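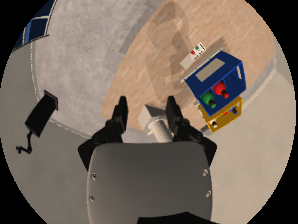 I have been keeping a chore log since August. The question behind it is narrow: which of the jobs I do in a week, at home or at the bench, could be handed to a machine that exists now, at a price I would pay, without me standing next to it. The log has 17 entries. Four of them get a yes, and two of those four are the dishwasher and the robot vacuum, which were a yes before I started.

Most of the rest fail at the same step. Getting an object off a surface is in decent shape. A parallel gripper with flat pads will close on a cylinder if the wrist arrives at a sane angle, and the pads forgive a few millimeters of error. Putting the object somewhere useful is worse. A bottle that has to go into an open crate next to other bottles needs the arm to clear the wall, rotate the bottle, and let go without shoving its neighbors. Stack the crates and the lower one becomes a slot. The fingers have to fit through it too, along with whatever they are holding, and then they have to open again inside.

Deepika Pai and I ran a version of this in simulation over the summer, using a task set she wrote for a job at Coppens. The total came to 3,618 episodes. I won't publish success rates because we changed the reset logic partway through and the two halves don't compare. The failure types are still worth listing, in order of frequency:

Release too early, object lands on the lip of the crate.
Finger contacts the crate wall on the way in.
Grasp is good but the object rotates in the pads during transport.
Arm reaches the right pose for the wrong crate.

The third one bothers me most. Simulated contact is a set of friction numbers somebody picked. Raise the coefficient and the slip goes away, and you have learned very little about the kitchen. Deepika's view is that you randomize friction widely and let the policy cope. Kwan-ho Peng thinks you need tactile sensing in the pads and should stop tuning. I lean toward Kwan-ho on this, although the pads he likes wear out fast.

A camera riding near the gripper helps with the last few centimeters. With a fisheye lens it can take in both fingers, the work and a good part of the table at once, and the price is curvature everywhere and fewer pixels on the target. Fingers and payload also hide the exact spot you care about during placement. A second view from above fixes some of that and adds a calibration chore, so call it entry 18.

On the shop floor the answer is closer to yes. Parvaneh Ghorbani sorts returned containers at Jorholm, and her containers come in three sizes, always upright, always on the same table. I would automate that today. My pantry has no such discipline – things get put back sideways, and lids are optional.

Laundry folding is still a no. Unloading the dishwasher is a no with glassware and a maybe for plates. I will rerun the crate task with narrower fingers once Deepika finishes the new gripper model, and post the numbers if the reset logic holds still.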